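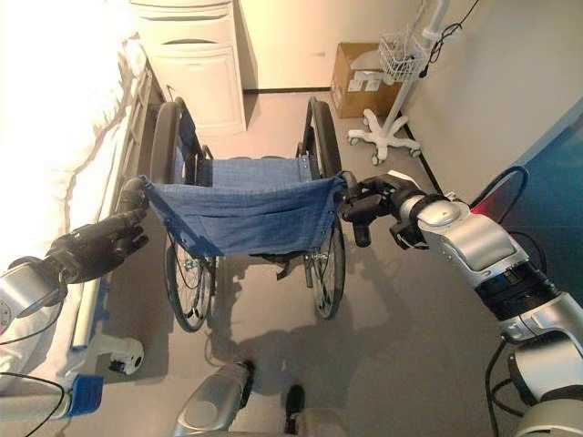
Figure 1. Folding wheelchair with a blue fabric seat and back.

Curb Ramps and Sidewalks in Central Clurdale
Final project report, Geography of Towns
Elvia Tapia

1. Introduction

Clurdale rebuilt most of its downtown sidewalks in two stages. The first stage covered Meesuk Street and the blocks next to it. The second stage was supposed to reach the river but stopped at the old freight yard when the money ran out. The town map still shows the whole area in one color, labeled "accessible walking district."

I wanted to find out whether a person using a manual wheelchair could get through that district without help. My question had two parts. First, what share of the street corners have a curb ramp a person can use? Second, are the missing or bad ramps spread out evenly, or are they bunched in certain places?

I picked manual chairs because they have small front casters, and a small wheel stops at a lip that a larger wheel would roll over. Power chairs handle some of these edges better, but they are heavy and can't be tipped back and lifted when something goes wrong.

2. Study area

The district runs from the Dorkemeck Library on the north side to the freight yard on the south. Meesuk Street is the main street and has most of the stores, the post office and the clinic. The streets to the west are older and have brick sidewalks in places. The streets to the east were laid out later and are wider, with grass strips between the sidewalk and the road.

The land slopes down toward the river. The slope is gentle on Meesuk Street and steeper on the western side streets. I left out parking lots, alleys and the inside of the freight yard.

3. Method

I did the field work on foot in April, mostly between 3 and 6 in the afternoon. At each corner I filled out one line on a form. The form asked for:

Ramp present (yes or no)
Height of the lip where the ramp meets the road
Slope of the ramp
Surface (concrete, brick, asphalt patch, other)
Anything blocking the ramp
Notes

I measured the lip with a steel ruler and the slope with a digital level laid flat on the middle of the ramp. A lip higher than half an inch was marked as a problem. So was a ramp steeper than one in twelve. I took each slope reading twice and wrote down the second one if they disagreed, so the level had time to settle.

A corner where two sidewalks meet can have one ramp pointing into the middle of the intersection or two ramps, one for each crossing. I counted each corner once and wrote the type in the notes. If a corner had two ramps and one of them failed, the corner was marked as a problem.

I also picked one test route, from the front door of the clinic to the front door of the library, because both buildings are places people have to go whether or not the weather is good. I measured it with a measuring wheel borrowed from the geography department.

4. Results

4.1 Corners

The survey covered 335 corners. Of these, 39 had no curb ramp at all. Another 28 had a ramp that failed on lip height or slope, or both. That leaves 268 corners, or 80 percent, that passed.

Eighty percent sounded good to me when I first worked it out. It looks worse when you follow a street. Someone crossing five intersections in a row only needs one bad corner to be stopped, and then the choice is to go back to the last driveway or roll in the road.

4.2 Where the problems are

The missing ramps are bunched together. Most are in the southwest part of the district, on the blocks nearest the freight yard that the second stage never reached. The curbs there are old granite and stand high above the road. Meesuk Street itself had no missing ramps.

The failed ramps follow a different pattern. They turn up all over, including on Meesuk Street. In most cases the ramp was built properly and the road was changed later. When a street gets a new layer of asphalt, the surface at the gutter comes out higher or lower than it was before, and the ramp no longer meets it. Two corners by the post office have a strip of asphalt packed against the ramp as a fix. Both strips have started to break up.

On the western streets the failures were nearly all slope. There isn't much sidewalk to work with on those blocks, and the ramps were squeezed in between the curb and the front steps of the houses.

4.3 The test route

The test route from the clinic to the library is 3251 feet long. Every corner on it has a ramp. Three of the ramps have a lip over the limit.

The worst place on the route was in the middle of a block, where my form had no line for it. Tree roots have lifted two sidewalk panels outside the hardware store, leaving an edge as high as a small curb. The only way around it is through the store's loading space. I added a page for mid-block problems after I found it, but I had already finished the eastern streets by then, so those pages are less complete.

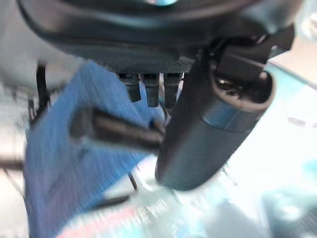 The library entrance has a ramp with a landing and a push-button door. The button is on a post at the foot of the ramp, so the door has often started to close by the time a slow walker reaches the top. I timed it on four visits and got nearly the same result each time. A second button on the landing would fix this.

The clinic entrance is level with the sidewalk and gave no trouble.

5. Comparison with Trirnidberg

Trirnidberg is the next town upriver and a little larger. I did not survey it, but its public works office sent me the written rules it uses for street repairs. One of them says that any street being repaved has its corners checked before and after the job, and that the paving crew must grind the gutter down if the lip is over the limit. The crew's last payment is held until the check is done.

Clurdale has no rule like it that I could find. The public works counter told me ramps are looked at "when someone calls." They let me read the complaint log for the last year. Few of the problem corners in my survey were in it. The two by the post office were listed several times.

I don't think the log is a good guide to where the problems are. People call about places they need to reach. If a block can't be used at all, people who would have trouble there have probably stopped trying to use it.

6. Limits of the project

All of the measurements were made by one person. The digital level was checked against a bubble level at the start but not again until the last afternoon, when it read slightly high. I went back and checked the ramps that had failed on slope by a small amount, and none of them changed category.

The survey was done in dry weather. I saw dirt lines at the bottom of a lot of ramps, which suggests that water stands there after rain, but I did not go out to look. Snow is the other gap. The plow leaves a ridge along the curb on Meesuk Street every winter and I have no numbers for it.

I do not use a wheelchair. The half-inch limit and the one-in-twelve slope come from the course reading, and a corner that passes on paper could still be tiring or unpleasant to use, especially several times in one trip. Cross slope, meaning how much the sidewalk tilts to the side, was left off the form because I didn't understand how much it mattered until I was nearly done. A chair on a tilted sidewalk keeps drifting toward the low side and has to be corrected with every push.

7. Recommendations

Change the map. The southwest blocks should be taken out of the accessible district until the ramps are built.

Check corners after paving, using a rule like the one in Trirnidberg.

Replace the lifted panels outside the hardware store. They are on the most direct way between the clinic and the library, and the rest of the block is in good shape.

Add a second door button at the Dorkemeck Library.

The full table of corners is in Appendix A, sorted by street name. Appendix B has a blank copy of the form, with the mid-block page and a cross slope column added for anyone who wants to repeat the survey.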